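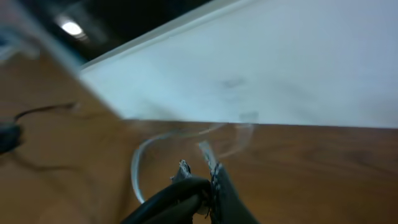 Annapurna Menon
Customer guides, Goken Home
Last revised 7 July 2025

Section 2: Getting the table ready and sorting your cords

Welcome back! If you have come straight from Section 1, your Goken cord kit is unpacked and the outer carton is out of the way, and you can start on the part I enjoy most. I do mine at a plain wooden table with a warm brown top and plenty of grain in it, and almost any table you are fond of will do nicely, so long as it stays still when you lean on it. Give yourself an unhurried hour the first time. People who have done it before can get through a household's worth of cords in much less, but there is no prize for that.

Before you begin

Switch off and unplug everything you mean to sort. If you aren't sure what a cord belongs to, follow it by hand all the way to its far end before you pull the plug. Leave connected anything that has to stay on (a medical device, an alarm, the freezer) and come back to it another day.

CAUTION: Never wind up a cord that is carrying power. A tight coil can get hot.

Setting up the table

1. Wipe the top with a soft cloth, barely damp, following the grain. Dry it straight away with a second cloth. Please skip the spray polish until you are done, or your labels will slide about and you will be cross with me.

2. Choose a spot for large flat pieces, such as lids and boards, and lay them down gently. Lift them when you want to move them. Dragging a hard edge across a wood finish can leave a line that no amount of rubbing will take out.

3. Put small clear plastic parts where the light catches them. They are terribly easy to lose against a shiny tabletop - I have swept more than one into the trash along with the crumbs. A saucer works well, or the lid of a jar.

4. Look at your overhead light. If it throws a bright patch on the wood right where you are working, shift your chair a little to one side.

Note: The work area needs a clear stretch at least 660 mm wide. You can manage with less, but you'll be forever moving one pile to reach another.

Sorting the cords

5. Bring the cords over a few at a time, and resist the urge to tip out the whole drawer. Long single runs go down first, in a loose sweep, so that you can see where each one starts and where it is heading.

6. Keep any bundle that has knotted itself together off to one side for now. Black and white cords wound in with each other look much worse than they are. The difference in color is a real help, and you can follow the white one through with your eyes before touching anything.

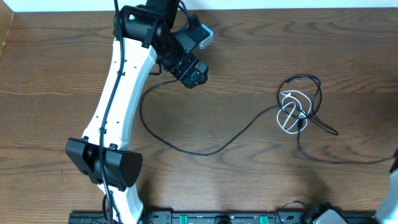

7. Find a free end in the bundle. A small plug or connector showing among the loops is the best place to begin. Hold it lightly and ease it back the way it came, opening each loop with your fingers as you go. If it catches, stop, let everything relax, and try from the other end.

CAUTION: Don't tug on the connector itself. Hold the cord a little way back from it, and never use scissors or a fork to pick a knot open (yes, we have been asked about the fork).

8. Once a cord is free, run it slowly between finger and thumb from end to end. Set it aside if you feel a split, a flat spot or a stiff kink. A damaged power cord should be replaced, and tape is no substitute.

9. Coil each sound cord in easy loops roughly as wide as your hand. Let it turn the way it wants to turn. Fasten it with one of the soft ties from the kit, snug but loose enough to slip a finger under.

Labels and putting away

Write the label before you put the coil down, while you still remember what it is. "Desk lamp, upstairs" will mean far more to you next August than "lamp" does. My colleague Sunil Fakir adds the room as well as the device on every one of his, and I have come around to doing the same.

Coils can be stacked flat, with the heavier ones at the bottom. If you still have a cord that fits nothing you own, give it a label saying so, with the month, and keep it with the others until you next open the box. Section 3 covers fitting the dividers.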